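Papers > Consumer Studies > Household Storage > Section 4

Contents Previous Next Figures References

Last updated: June

4. Retained packaging and the cost of keeping it

4.1 What households keep

The diary forms returned from Zunholm and Brernwood listed 1,983 objects that their owners described as "not in use but not for disposal." Broken items and seasonal items were coded separately and are treated in Section 5. The present section deals with packaging and with cases, sleeves and bags, which together made up the largest group in both towns.

Respondents used the words "box" and "case" loosely. A case was coded as a container made to be used again and again with the object it holds, such as a glasses case or an instrument case. A box was coded as packaging supplied at the time of sale. Bags were coded as cases when they were sold for a particular object and as general storage otherwise. The two coders disagreed on 63 entries, most of them bags, and these were settled by going back to the diary text.

Phone boxes were kept longer than any other kind of retail packaging. The reason given most often was resale: owners believed that a used phone with its box would bring a better price. Few of them had ever sold a phone. Other owners said that the box was sturdy, that it held the spare cable, or that they had not thought about it. Shoe boxes were also kept in large numbers, but they were nearly always put to a second use within the year. Phone boxes were not. Most stayed in a drawer or on a closet shelf until the household moved.

4.2 Small carried items

Objects that leave the house with a person and come back again behave differently from objects that stay on a shelf. They have no fixed place, or they have two. Glasses cases, pouches and laptop bags were recorded in hallways, on kitchen tables, on chairs and on the floor beside beds. Figure 3 gives a small group of objects of the types covered in this section.

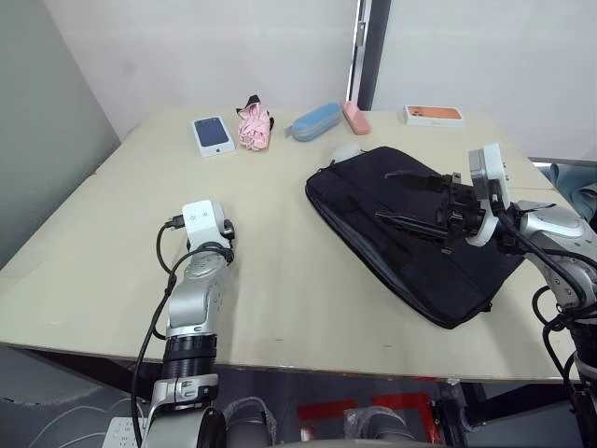

Figure 3. Boxes, cases and a bag on a tabletop. Phone boxes at far left and far right of the back row; laptop bag in black.

The distinction between box and case matters for the analysis because the two groups are lost in different ways. A retained box is rarely lost. It is forgotten, and then found when someone is looking for something else. A case is lost often and for short periods. In the Brernwood diaries the entry "looked for glasses case" appears more often than any entry about a box, although boxes outnumber glasses cases in the same homes.

Bags raise a further problem. A laptop bag may hold items that the owner would list separately if they were on a table, and diary keepers did not agree on whether to open it. The instructions asked for the contents to be listed only if the bag had not been carried in the past week. Several respondents in Zunholm ignored this and listed everything, including receipts. Those lists were left out of the totals but were used in the interviews.

4.3 Space and stated cost

When asked what retained packaging cost them, respondents spoke first of space and only then of time. The Pretasico scale, which asks people to rate nuisance from 1 to 9, gave low scores for boxes in both towns. Scores for misplaced cases were higher. The Chaudhry index of storage pressure was calculated for each home, and it did not predict either score well. Homes with very little closet space kept nearly as many phone boxes as homes with a full attic.

One possible explanation is that a single box is too small to prompt a decision. Interview material bearing on this point is presented in Section 4.4, together with the responses of households that moved during the diary period.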